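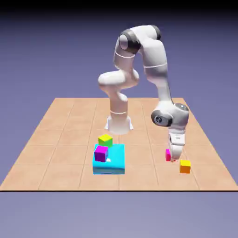

Trevholm Block Sorting Kit, classroom licence. Students program a simulated arm to pick up small cubes and set them on a target block, and no hardware is needed until they are ready for it. The starter level uses four coloured cubes and a larger cyan platform on a tiled floor, with the gripper pointing straight down for each pick. Later levels change the colours and the order.

Covers 2 terms of a weekly robotics club. Teacher notes by Clémence Langlois. Scripts are saved to each student's folder and can be marked offline.

Price: $247 per school, per year
Item no.: 1691
Suits: Years 7 to 10
Club challenge files: included, updated Dec 9, 2019
Printed workbook: sold separately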